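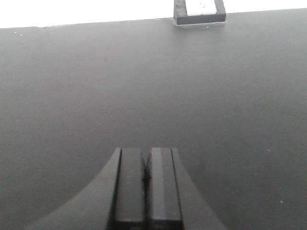

Goltotis opens its Fenstead bench room, and I get to tell you about it

Fenstead, 13 April 2019. For immediate release.

I've been writing the Goltotis news page for a good while now, and mostly it's parts lists and holiday hours, so forgive me if I get a bit excited. The new bench room at our Fenstead building is open for bookings! You can rent it by the half day, you can bring your own project, and you don't have to be a customer of ours already.

Let me start with the countertops, because I fought for them. They're dark, they're flat, and they're matte. I spent years at a shiny white bench under bright lights, squinting at clear glass and losing small things against the glare, and I was not going to do that again. Everyone else on the planning side wanted pale gray. We set up two test pieces in the hallway over the winter, people came by with their coffee and poked at them, and by the end of December the dark top had won. (I have the sign-up sheet with the votes on it and I am keeping it.)

The furniture comes from Wikström, who built it to our drawings and only sent back one of them with a question mark. The room is 635 square feet, so it feels roomy without making you walk a mile for a clamp. We held on to a stretch of wall for shelves, which will come later when I've worked out what people ask for.
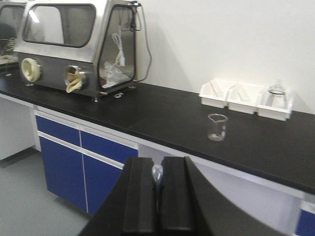

Goltotis News, Issue 192, page 3

Blue was the other big argument. The drawers and cabinet doors under the long bench have blue fronts set in white, and I love them. One of my coworkers said it would look like a school. Well, I liked school! The drawers sit right up under the counter, so you can reach in without bending, and the tall doors below are for the bigger stuff.

Then there's the glove box, up on the bench itself. It's stainless steel with a sloped front and a big window with rounded corners, plus a clear window on the side, so a second person can see in while you work. Two round ports, and a pale yellow rubber glove hanging out of one of them. If you've never used a glove box before, please book the intro hour with it. Your hands feel about twice their size for the first ten minutes and then you sort of settle in. I dropped everything on my first try. Bring a spare of anything you care about.

The floor is smooth and light gray, and it gets mopped every evening, which means we need you packed up by 5:30. I'm sorry, I know, I'd stay late too.

Now the practical bits. A half day is $85 and a full day is $150, glove box included. The intro hour is free with your first booking. Please label anything you leave in a drawer, with a name and a date on it, and anything without a label goes in the bin by my desk until the end of the month. Food and drinks stay in the hall. Bags go on the hooks outside the door.

We're also putting together a starter pack with Kutar: tweezers, wipes, a tray, labels and a marker. The first run is 1,000 packs, and 897 of them are still here as I write this, so there's no rush, but do pick one up at the front desk when you come in. They're free with a full-day booking and $12 on their own.

To book, call the Fenstead front desk on any weekday morning or stop by and ask for the bench room calendar. It's a paper one. Press visits are welcome too, and if you'd like to come and take photos, tell us a day ahead and I'll make sure there's a parking spot.

About Goltotis: we supply benches, storage and small lab equipment to workshops, colleges and home tinkerers from our building in Fenstead.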